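Workshop tips from the Pralldale robot club: practising on an old PC

Our after-school group has spent this term teaching an arm to take a desktop computer apart and put it back together, and we are completely hooked. The task comes from the Sturkamix challenge (heats are in June). A few people have asked how we set things up, so these are the bits that saved us the most grief.

Get the donor PC ready first

Shut it down, switch off at the wall, pull the mains lead and hold the power button in for a few seconds. Never open the power supply itself, even on a dead machine. Lay the tower on its side and take the side panel off before anyone goes near the controls. Wipe the dust out with a soft dry brush, and keep the screws in an old egg box with a scrap of paper in each dip saying where they came from. 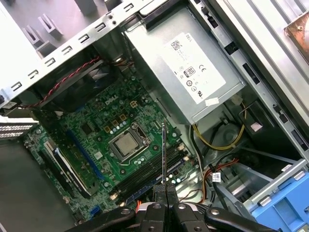
Cables are the real nuisance when you're working inside a case with an arm. They droop, they spring back, and a loop of wire that was well clear this morning will be lying across your path after lunch. Go over the inside before every run and look for anything hanging free, like the yellow and black power wires that loop down from under the power supply in ours. A reusable tie or a twist of garden wire holds a bundle back nicely. Don't pull it tight!

Memory is the best part to start on

It's light, it goes in one way round and old sticks cost next to nothing. Open the latches at the ends of the slot, find the notch in the gold edge and match it to the ridge in the slot. Do it by hand a few times before you program anything, so that everyone knows what a proper click feels like. We made each member do 14 good fits by hand (there was moaning, then there was a league table).

Hold the stick by its short ends when you pass it over, and keep fingers off the gold.
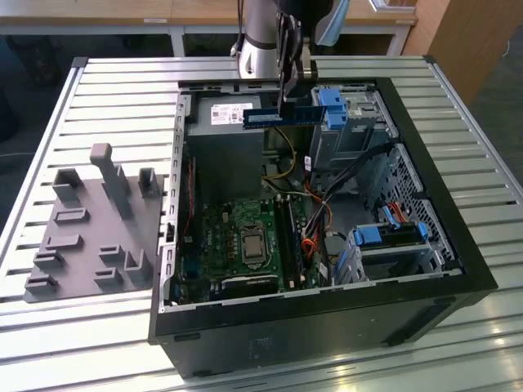
Slow the arm right down for the last 40 mm. Ours comes in quickly from the side, stops above the slot, then creeps. If the stick leans, back out and start again; pushing harder only bends things. After 3 failed tries in a row we stop and check the grip, and it's nearly always the grip.

Write it all down

The Hauksdóttir notebook (named after the shop we bought it from) has 800 pages and we're filling it at a cracking pace. Date, speed, what went wrong, what we changed. Pencil is best, biro smudges when you lean on it.

Next on our list is the Iltard fan clip, which is stiff, fiddly and great fun. Tips very welcome!

Page updated Thu 14 April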